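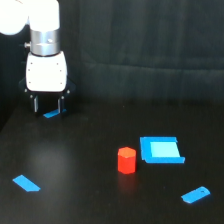 Braço branco com garra preta de dois dedos, virada para a mesa.

Relatório de progresso à Fundação Lutska
Recuperação das regadeiras e do tanque de cima
Período: de fevereiro a maio

1. Ponto de situação

O trabalho no troço superior está terminado e a água chega ao tanque de cima pelo próprio peso, sem bomba. O troço intermédio está em obra. No troço de baixo só fizemos a limpeza da vegetação, porque o caminho de acesso esteve cortado durante boa parte de março e a máquina pequena não passava.

Estavam previstas 11 comportas novas. Estão colocadas 10. A que falta fica junto ao muro do terreno da antiga azenha, onde os herdeiros ainda não assinaram a autorização. Temos acordo verbal de dois deles. O terceiro vive fora e pediu os desenhos, que já seguiram pelo correio.

2. Trabalhos realizados

A limpeza foi feita à mão nas zonas em que a regadeira corre encostada aos muros de pedra solta. Retirou-se terra, raízes de silva e uma quantidade de telha partida que alguém ali deitou há muitos anos. Em dois pontos a telha estava a servir de fundo ao canal e tivemos de refazer o leito com pedra assente em barro.

O tanque de cima foi esvaziado, raspado e rebocado por dentro com argamassa de cal. A primeira camada fendilhou no lado virado a sul e foi picada. A segunda foi aplicada ao fim da tarde e mantida húmida com sacas molhadas, e até agora aguentou. Vamos voltar a verificar depois do verão.

As comportas são de madeira de castanho, cortada na serração Bagheri. As primeiras vieram com a espessura errada e foram devolvidas sem custos. As guias metálicas foram fornecidas pela Akano, que cumpriu o prazo.

3. Regras de rega

A parte que exigiu mais reuniões foi o calendário da água. O rol antigo, em papel, atribuía horas a parcelas que entretanto foram divididas ou estão abandonadas. Bezawit Beyene, que coordena o levantamento, percorreu as parcelas com os proprietários e refez a lista. O novo rol foi aprovado em maio por todos os regantes presentes, com uma abstenção.

Mantém-se a regra de a água começar em cima e descer. Quem não usar a sua vez passa-a ao vizinho seguinte e não a recupera nessa volta. As parcelas abandonadas ficam sem horas, mas podem pedi-las de novo no início de cada época, desde que o pedido chegue antes da primeira rega.

A lista está guardada no Pirix e afixada em papel na porta do forno. A versão em papel é a que vale em caso de dúvida, foi esse o pedido da assembleia.

4. Contas

A rubrica de materiais tem um saldo de 1691 euros, resultante sobretudo de se ter reaproveitado pedra que contávamos comprar. Pedimos autorização para passar esta verba para a rubrica de mão de obra, onde a reparação do reboco consumiu mais dias do que o previsto. O total do financiamento não se altera.

As faturas das guias metálicas e da cal seguem em anexo. Falta a da serração, que foi emitida com o número de contribuinte errado e está a ser corrigida.

5. Dificuldades

O corte do caminho atrasou o troço de baixo cinco semanas. Recuperámos uma parte desse tempo adiantando trabalho no troço intermédio, mas o troço de baixo não ficará pronto antes da primeira rega. Os regantes dessa zona foram avisados e vão usar este ano a derivação provisória junto à ponte.

Há também uma perda de água por baixo do muro do lameiro grande. Não sabemos ainda por onde sai. Deitámos corante na regadeira e não apareceu em nenhuma das saídas que vigiámos. Vamos repetir o ensaio com menos caudal.

6. Próximos passos

Até ao fim do verão contamos fechar o troço intermédio e colocar a comporta em falta, se a autorização chegar. O troço de baixo passa para o outono, quando a água já não faz falta nas hortas e se pode secar o canal.

Agradecemos que a resposta ao pedido de transferência de verba nos chegue antes do início dos trabalhos de outono, para podermos confirmar os dias com os pedreiros.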